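Gratar Mixed Small Items – Data Card

3 min read

Summary

Gratar is a collection of everyday small objects gathered for work on sorting and recognition of household clutter. It is maintained by the Dullby materials group and distributed with the Edamlow storage guidelines. The collection contains 700 photographs of objects lying in open bins, together with an inventory file that lists each item under a short plain-language name.

Scope of the collection

The collection covers objects commonly found at the bottom of a drawer, a toy chest or a bag: cups, eyewear, building blocks, wrappers and small toys. Items were selected for variety of shape and surface. Clear plastics and shiny surfaces are included on purpose, as they are often missing from comparable sets. Food, liquids, blades and batteries are excluded.

The inventory holds 101 items in 11 categories. An item that fits more than one category is entered under the first that applies, in the order given in the file categories.txt.

Bins and placement

Objects are placed in a gray metal bin with two lengthwise sections separated by a sloping divider. Items are set down without alignment, and a cup may rest on its side or a block may lie at an angle. Bins are used in their ordinary worn state. Scratches and smudges on the metal have not been retouched, and users should expect dark marks that resemble small objects.

A typical placement has a translucent light green cup, a green toy block and a pair of blue sunglasses with dark lenses in one section, with the other section left empty.

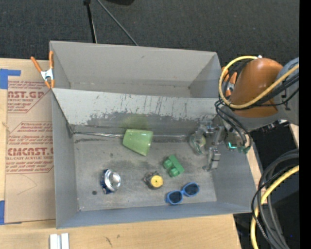 Naming rules

Names in the inventory give color first, then object, for example "green block" or "blue sunglasses." Brand names are not recorded. Where an object cannot be identified with confidence, the entry describes its color and surface only and carries the tag "unresolved." Unresolved entries should be left out of any per-category results.

Known limitations

Small dark items are difficult to separate from stains on the bin floor. Translucent items take on the color of the metal behind them – reviewers disagreed on these more often than on any other group. Textiles and paper goods are underrepresented in this version.

Versions

Version 3 was released on Saturday, March 24, 2018. It corrects duplicate names in the inventory and adds the Ivanov supplement of toys and eyewear. Earlier versions remain available on request but are no longer corrected.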